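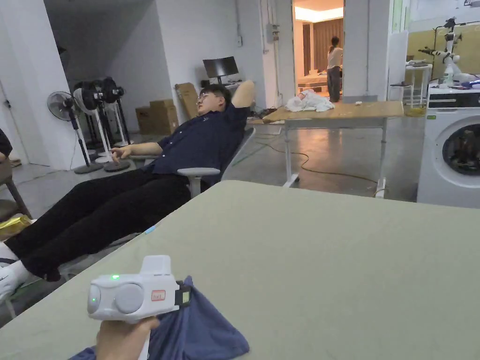

Drikilow（ドリキロウ）は、手持ち型グリッパで記録した操作データを、ロボットアームの模倣学習に使える形式へ変換するオープンソースのソフトウェア群である。Consuelo Tamayoが設計し、現在はHofstetterが保守を行っている。中核部はC++、設定および検査用の道具はPythonで書かれている。

概要
手持ち型グリッパによる収録では、関節角の実測値が存在しない。Drikilowは映像と慣性計測値から手先の軌道を推定し、開閉幅の時系列と合わせて一つのエピソードにまとめる。出力は手先座標系での相対姿勢を基本とし、特定のアームの運動学には依存しない。

処理の流れ
入力された各ストリームは、まず共通の時刻軸に再標本化される。時刻のずれは、収録開始時に行うグリッパの開閉動作を基準として補正する。次に視覚慣性オドメトリによって軌道を求め、ループ閉じ込みで累積誤差を抑える。布のような変形物体を扱うエピソードでは、物体表面の特徴点が推定を乱すため、把持部付近の領域をマスクして背景の特徴点を優先する。室内に人の動きがある場合は、動的領域の除外を併用する。

最後に、対象アームの逆運動学を用いて再生可能性を検査する。関節限界または速度上限を超える区間を含むエピソードは破棄されず、棄却理由を付して別の索引に登録される。

構成
推定器のDondisoと、検査器のVulladettiの2系統からなる。両者は独立したプロセスとして動作し、既定ではポート3349で通信する。Dondisoは推定した姿勢に共分散を付けて送出し、Vulladettiはその値を棄却判定の重みに用いる。設定ファイルの必須項目は11で、残りは省略時に既定値が入る。

制限
模様の乏しい天板や白い壁が視野の大半を占めると、特徴点が不足し、軌道が途切れやすい。途切れた区間は慣性計測値のみで補間されるが、長い欠落には対応しない。接触力は記録の対象外であり、把持の強さは開閉幅から間接的に扱われる。複数の手持ち装置による同時収録は実験的機能にとどまり、装置間の座標合わせには共通のマーカーを必要とする。

関連項目
模倣学習
視覚慣性オドメトリ
逆運動学
ハンドアイキャリブレーション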